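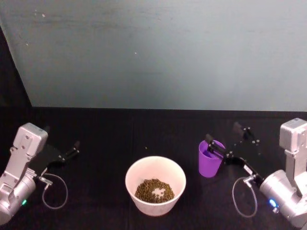
Precious Masilela asked at the last briefing whether a beacon should be switched on before or after a party starts digging its own people out. Before, if one person can be spared to do it. Section 4 sets out the order.

4. Setting up the Mofokeng avalanche beacon

4.1 Before you leave the trailhead

1. Take the beacon out of its pouch and check that the serial number matches the one on your registration card.
2. Slide the switch to TEST and hold it for three seconds. A green light means the battery is good. An amber light means you should change the battery before setting out.
3. Set the group channel. Everyone in the party must be on the same one.
4. Strap the beacon across your chest, under your outer jacket.
5. Walk past the check post one at a time, leaving 20 metres between each person. The post will beep once for each working beacon.

Note: Cold shortens battery life. A new battery runs for 48 hours in transmit mode at minus 10, and less in search mode.

Caution: Keep mobile phones and radios well away from the beacon. A phone in the same pocket can throw off the direction arrow.

4.2 If someone is buried

1. Call out to everyone on the surface and find out who is missing.
2. Have one person press and hold the red key until the light flashes. This sends your position to the Plarkham rescue desk.
3. Everyone else switches to SEARCH. A beacon left in transmit mode will draw searchers the wrong way.
4. Follow the arrow. When the number on the display drops below three, get down close to the snow and move slowly.
5. Mark the lowest reading with a ski pole, then start probing outward from it in a spiral.
6. Leave the probe in place once it strikes, and dig from the downhill side.

Caution: If a second slide comes down, switch back to transmit straight away.

4.3 After use

Wipe the beacon dry and leave it open overnight at room temperature. Take the battery out if it won't be used again before November. Report any call-out, including a false alarm, to the rescue desk and quote your registration number - the desk can't close the file without it.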